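Breakfast Things
Gallery 4: toasters, bowls and cups

Home | Galleries | Shop hours | Contact

This gallery covers the breakfast end of the shop: toasters, cereal bowls, cups, and a few bits that sit near them on the shelf. Most of the stock is second-hand and has been cleaned and checked before it goes out. Electrical items are tested on the bench at the back and carry a dated sticker underneath. If something has a chip or a scratch we say so in the caption.

There is only one picture on this page for now. The captions for the other pieces have been left up so that people can ask about them by name. New pictures go up on a Tuesday.

Prices are on the shelf tickets and are not repeated on the website. We can hold an item for two days if you telephone. We don't post toasters, but bowls and cups can be posted if you are happy to pay for the box.

Toasters

Cream toasters are the ones we are asked for most. They go with nearly any kitchen and they don't show fingerprints the way the polished ones do. Crumbs do show, so wipe the top over with a damp cloth once it is unplugged and cold.

A two-slot model is enough for one or two people. For a family of four we would normally suggest a four-slot, or else getting up earlier. 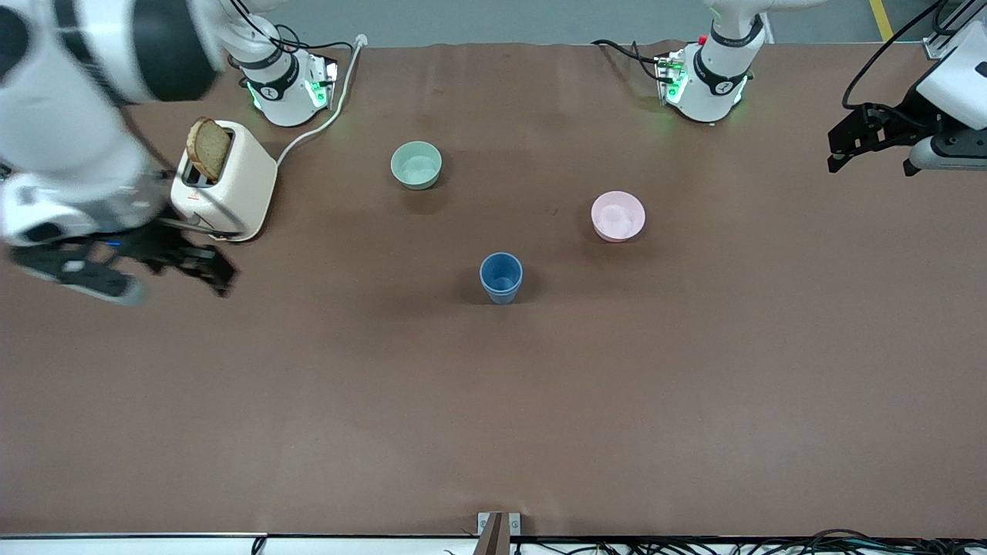
Gallery Notes, issue 55

Cream two-slot toaster with a slice of brown bread in it, and a pale green bowl, a light pink bowl and a blue cup. The toaster is the boxy sort with rounded edges. The slice stands well clear of the top, so it is easy to get hold of.

The bowls and the cup are sold separately. People often take one bowl of each colour so that everyone knows which is theirs. Green and pink both look well on a brown table or a plain cloth.

Illik four-slot, white
Two sets of controls, one for each pair of slots. The left-hand pair browns a little faster than the right. Crumb tray present. Short flex, so measure from your socket first.

Jallard two-slot, red
Long slots that will take a slice from a large bloomer. Scratch on the back near the flex. The dial has lost its numbers but turns properly.

Aubert toast rack
Holds six slices. Steel, with a ring handle. One foot has been bent back into shape and it stands level.

Bowls

Kanton cereal bowls, set of four
Straight sides and a flat base. They stack without sticking. One has a hairline mark in the glaze on the outside, which has been there as long as we have had it. Shelf number 2116.

Kanton porridge bowl, large
Holds 500 ml with room left at the top for milk. Heavy for its size. Keep it off the top rack of the dishwasher if yours is a narrow one.

Aubert pudding bowls, pair
Smaller than the cereal bowls and a bit deeper. Several customers use them for boiled eggs and soldiers, with the egg cup stood in the middle. Slight wear to the rims.

Cups

Illik tea cups, mixed colours
Sold singly. The handles are large enough for two fingers. No saucers with these, although plain white ones from the box by the door fit well enough.

Jallard breakfast cup
Wide and low. Tea goes cold in it quicker than in a mug. Good for soup. It was made in 2000, going by the mark on the base, and has hardly been used.

Looking after them

Bowls and cups can go in the dishwasher unless the ticket says otherwise. Gilt edges should be washed by hand. For tea stains, leave a spoonful of bicarbonate of soda in the cup with a little warm water for an hour, then rub with a soft cloth.

Unplug a toaster before you empty it. Slide the crumb tray out over the sink. If it has no tray, turn the toaster upside down over newspaper and shake it gently. Do not put a knife in the slots, and don't wash any part of it under the tap apart from the tray.

If a slice keeps getting stuck, it is usually too thick. Bread from a cutting loaf wants to be a little thinner than you might think, and crumpets are best done under the grill.

Next gallery: Teapots and milk jugs
Previous gallery: Saucepans with lids
Back to all galleries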